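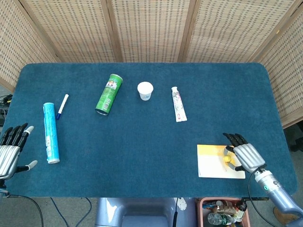
Jhair Lozano asks why the spare hand must be in the first order, when it costs so much and may stay in its box all year. The answer is the delivery time. From Ravard a hand needs nearly 30 days, and without it the two-arm work stops.

## 3. Planning the purchase

1. Write down the small items your robot will handle: cans, tubes, paper cups, markers, balls. Send this list to Ravard before you ask for a quote.
2. Measure the table. Both hands should reach the working area without the body touching the front edge.
3. Choose the table cover. A carpet-like cloth is fine for most work.
4. Add the yearly Trakix licence, $1,555 per robot. It is not included in the Plollby package.
5. Order the cable covers, $49 per set. Plan two sets — one for the arm side, one for the floor.

**Note:** Prices are in Canadian dollars and are valid for orders placed before the end of March.

**Caution:** Do not buy hands of a different colour code from another dealer. The wrist connector may look the same, but the Chávez model uses other wiring and your warranty will be cancelled.

6. Keep a line in the budget for replacement fingertips.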